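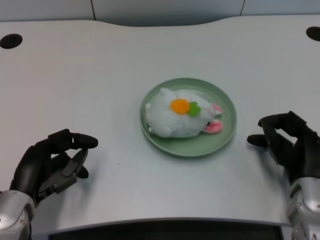
Ikstead (stage comedy)

Ikstead is a touring stage comedy by Melahat Kırmızıgül, set in the front room of a boarding house run by the Güler family. Two acts, one set, cast of 15. Started as a short sketch, later grown to full length. Best known for the dinner scene and for Aunt Güler, the landlady, who speaks most of her lines to the audience.

Plot

Mrs. Güler has promised the same room to 4 different lodgers. All turn up on one night. Her son hides them from each other, badly. Act two is mostly doors. A long-lost husband arrives near the end and is mistaken for the plumber, then asked to fix the sink.

History

Kırmızıgül wrote the sketch for a late slot at the Ascombe Playhouse, a 193-seat house above a row of shops. Ran ten minutes. Audience liked the landlady, so she got her own play. First full version opened in April and was too long; the choir subplot was cut after the first week and has not been put back. Kırmızıgül played the landlady herself untill a knee injury, then moved to directing.

The tour that followed was run by Isomano, a small production company. Mostly town halls and mid-size theaters. Total of 453 performances before the first break, counting matinees. Second tour used a lighter set that fit in one truck.

Style

Broad farce, some songs. Actors are allowed to leave the script in the dinner scene and often do, so running time varies. Early shows had no intermission. Costumes changed little between tours, apart from the landlady's robe, green at first and later purple.

Reception

Local reviews were mixed at first. The Ascombe paper called the opening "loud, and not always on purpose." Later notices were warmer, espcially for the second act. Complaints about the ending are common, the husband in particular, who has six lines. Kırmızıgül has said she likes him that way.

Other versions

A radio version, three parts, no songs. A school edition with fewer lodgers and the swearing taken out. Plans for a TV pilot were dropped at script stage.

See also

Farce
Boarding houses in fiction
Ascombe Playhouse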